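# The Long Life of a School Supply Shop

In the town of Truldale, the busiest weeks of the year do not come before the winter holidays. They come in August, when the parents arrive at Chettiar Stationers with folded lists in their hands and children who want to be somewhere else. The shop is narrow and deep, and it smells of paper and pencil wood.

I first went there as a newcomer, with a list I could not fully read. It asked for a "compass," and I thought that the school was planning a trip to the mountains. 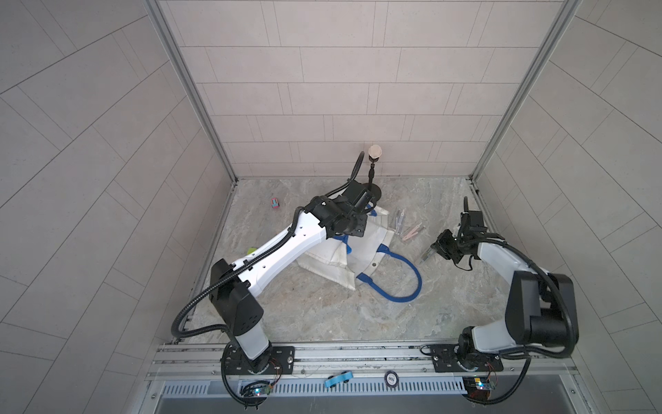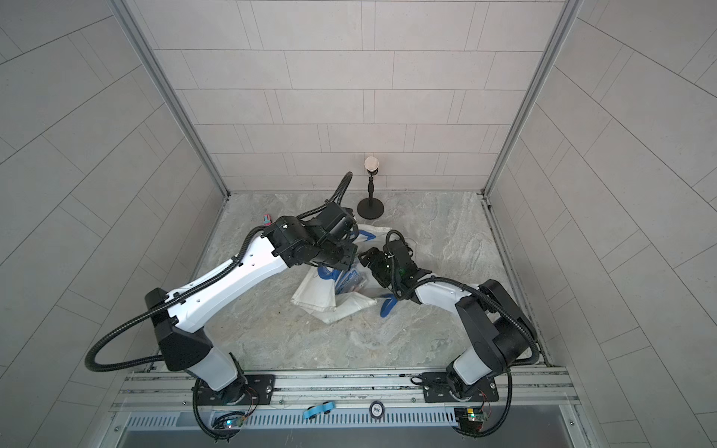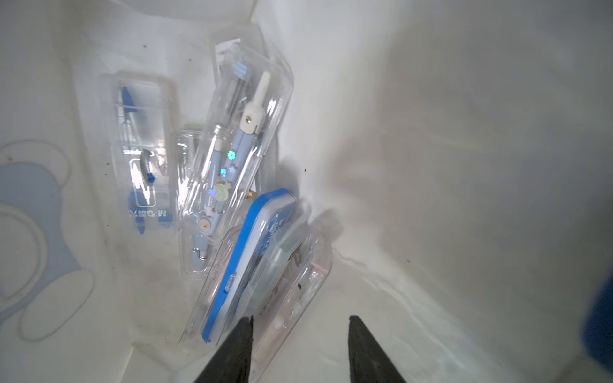
*A drawing compass in its clear package, with other stationery in a white bin.* 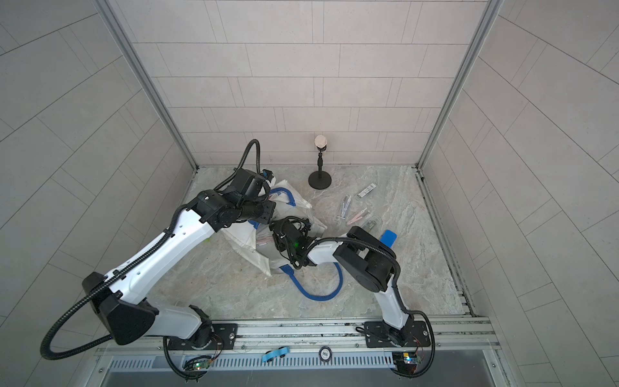 My mistake was a common one, I learned later. In my first language these are two different words, one for the tool that finds north and one for the tool that draws circles. In English a family must guess from the rest of the list. The shop has solved this problem in a simple way. Beside the register there is a board with one of each item fixed to it by wire, and the name is written under it in large letters. You point, and you receive.

I have come back to this board many times, also in months when I had nothing to buy. It is a kind of history. The protractor is still there, and the set square, and the small metal sharpener. The blotting paper is gone. The slide rule left before I was born, but the four holes from its wire remain in the wood, and the family that runs the shop has never filled them.

## What stays on the list

School lists change slowly. I collected as many old ones as I could find in the town library, where they are kept in a box together with bus timetables and programs from concerts. The oldest is typed, with a correction made by hand. It asks for two pens, a ruler, a compass, "a cloth for the slate if needed," and a bag "of strong canvas, without decoration."

The bag interested me. Today a school bag is the place where a child says who she is, and a bag without decoration would be a punishment. But in the Truldale of that time many bags were sewn at home, often from the same heavy cloth that the mills in Trummont used for sacks. One woman I met at the library had carried hers for five years. Her mother added a new strip to the handles each summer, so by the end the handles were thicker than the bag itself. She had carried it with shame when she was nine, she told me, and she would pay a lot of money to have it now.

The compass interested me also, since it appears on every list in the box. Geometry can be taught on a screen today, and it is taught very well. A circle on a screen is perfect at the first try. A circle on paper needs a steady hand, a sharp point, and a certain pressure which must not change while you turn. Most children press too hard and make a hole in the desk. I did this, and I believe that my own teacher's desk had some 400 such holes, from all the generations before us.

A math teacher at the middle school explained to me why she keeps the tool. When her students draw a circle by hand, they notice that the distance stays the same. They feel it in the fingers. After this, she says, the definition in the book is only a sentence for something they already know.

## The price of small things

It is not easy to live from erasers. The large stores on the road to Trummont sell the complete list in one package, and the package costs less than the same things bought one by one. The Chettiar family knows this. They have answered with service: they repair fountain pens, they sell a single sheet of colored paper if you need only one, and they replace the lead in a compass while you wait.

They also sell the Tovodora notebook, which is made in a small workshop behind the old train station. It has a gray cover and a sewn back, and it opens flat. Teachers love it. Children find it boring until about the age of fourteen, and then suddenly they want no other — I have seen this happen in my own house.

In April the shop is quiet. I went in to buy ink, and there was one other customer, a man who had emptied his pockets on the counter to find a very small screw. It belonged to the hinge of a compass. The drawer for such screws is the second from the bottom, on the left side, and it took a few minutes to find the right one. He paid with coins and tightened the hinge at the counter, then tried it on the back of his receipt before he put it in his coat and went out.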